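Jandorel: wrist-camera episodes for learning when to stop approaching
README and data card, third revision (April)

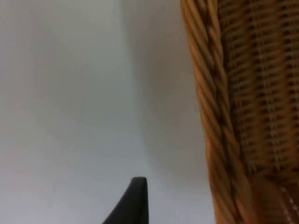
Iqra Pirzada, on reading the previous revision, asked why a dataset about grasping contains so little grasping. Fair question. It took us two revisions to admit that the dataset is about the last part of the reach, and one more to change the title.

What this is

Jandorel holds 637 episodes of a single arm moving towards household objects, recorded from a camera at the wrist. Each episode ends when the operator would either close the gripper or back off and try again. The operator's choice is the label. A model is given the images up to that point and has to say "close", "carry on" or "back off".

The idea behind the method is dull and we are fond of it. Most policies we trained earlier were good at getting near things and bad at knowing they had got there. They would sail up to a basket, fill the camera with weave, and keep going with great confidence. We split the decision to stop into its own small network, trained it on its own data, and let it interrupt the main policy. We call the small network Fehr. It has one job and a veto.

What is in the folders

episodes/ has one folder per episode, with wrist images, joint positions and gripper opening.
labels/ has one line per episode: the label, the operator's initials, and a free-text note. Some of the notes are helpful. Some say "hm".
splits/ has the train and test lists. Please use them. Objects in the test list never appear in training, and mixing them up will give you a lovely number that means nothing.
tools/ has the loader and a viewer. The viewer was written by Noman Durrani in one evening and looks it, but it works.

How it was collected

Jawad Dogar and Siv Lindqvist drove the arm by hand controller. Objects were placed by whoever wasn't driving, and moved between episodes. We chose things that are awkward close up: woven baskets, ribbed jars, crumpled cloth, anything whose surface repeats itself. Repeating surfaces are the interesting case. With a twisted rim running down one side of the view and plain grey filling the rest, the distance to the basket is hard to judge from a single image, and a network that has only learned "big means near" will guess.

Labels were checked by a second person on 79 episodes. Where the two people disagreed we kept both labels, in order, and left the argument to the reader.

Results so far

We compared three versions on 50 held-out trials each:

Main policy alone: closed too early or pushed the object in 19 trials.
Main policy with a fixed distance threshold: 14 trials.
Main policy with Fehr: 8 trials.

That is an improvement and we are pleased with it. Before anyone gets carried away, five of the eight remaining failures were on woven objects, the very thing we collected the data for. Fehr has learned to be cautious around baskets without learning much about them. On two occasions it said "carry on" and "back off" in alternate steps until the trial timed out, a behaviour Siv Lindqvist logged as "dithering" and which now has its own column.

The fixed threshold did better than we wanted it to. If your objects are smooth boxes, use the threshold and go home early.

Training

The released weights were trained for 3000 steps. Training for longer made the test score worse every time we tried it, and we tried it more often than was sensible. Images are shrunk and lightly shifted in brightness. We don't flip them left to right: the camera sits off centre on the wrist, and flipping gives the network a gripper that doesn't exist.

Known problems

Lighting is soft and even throughout. Anything trained here may sulk in direct sun.
One gripper, one camera, one lab. We tried the weights on the Titero arm next door and the results were poor enough to leave out of the table.
Early episodes have a slight lag between image and joint reading. The loader corrects for it unless you pass raw=True, in which case you asked for it.
"Back off" is the rarest label. Weight your loss accordingly.
The notes column contains spelling.

Use

Research and teaching, with credit. Please don't use Fehr as a safety stop. It is a small network with opinions about baskets, and the emergency button is still the red one.

Questions and broken files go to Yeshi Nigatu, who looks after the labels. Include the episode folder name, and the note if it says anything other than "hm".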